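Section 4: Dressing and Setting the Small Table

The Tornelholm cloth kit is sold as a five-minute job. Allow longer. Read the steps through first, including the cautions, which the leaflet in the box leaves out.

4.1 Laying the cloth

1. Clear the table completely. Sliding the cloth under things in stages looks quick and leaves creases.
2. Unfold the cloth and match its center to the center of the tabletop.
3. Walk around the table and even out the drop on each side.
4. Smooth from the middle outward with a flat hand.

Note: The packaging says "no ironing needed." Sarmīte Laur tried three of them for this guide and ironed all three.

4.2 Placing the upright pieces

5. Put the lamp toward the back, with its base fully on the tabletop. Angle the head down. Paju claims the base cannot tip; bump the table once and judge for yourself.
6. Stand the pen holder beside the lamp, close enough that the light reaches it.
7. Add the picture frame last. It can stand or lie flat. Standing looks better in the catalog – flat survives longer on a table people walk past.

Caution: Do not run a lamp cord across the front edge. Cord clips are sold separately, and a strip of ordinary tape does the same work.

4.3 Serving a drink

8. Set the tray down before the cup, with its long side parallel to the table edge.
9. Fill the cup to no more than 80 percent. The 349 ml printed on the Giseck cup is measured to the very brim, so treat it as a number for the box.
10. Keep water bottles off the cloth if there is a chair or side table free to take them.

Caution: The cloth is described as stain resistant. Fruit drinks were not in the maker's test. Blot spills right away and do not rub.

4.4 Checking the result

Look at the table from standing height and from directly over it. A cloth that seems straight from one side may not be.
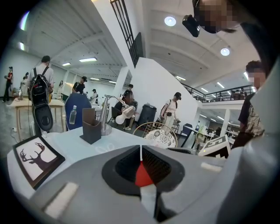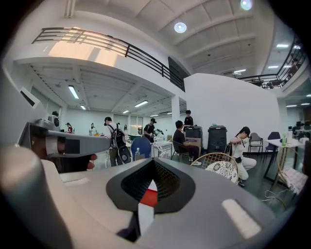

The hall, and after it the cloth with the tray and cup:

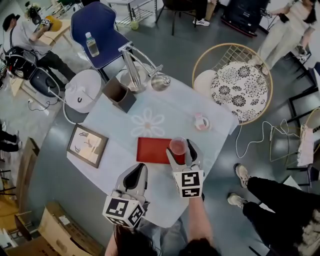
Can I leave the cloth on the table all the time?

You can, but shake it out every week and turn it a quarter each month, or the side nearest the window will fade first. The 2000 hours of light resistance quoted on the label refer to indoor lighting only.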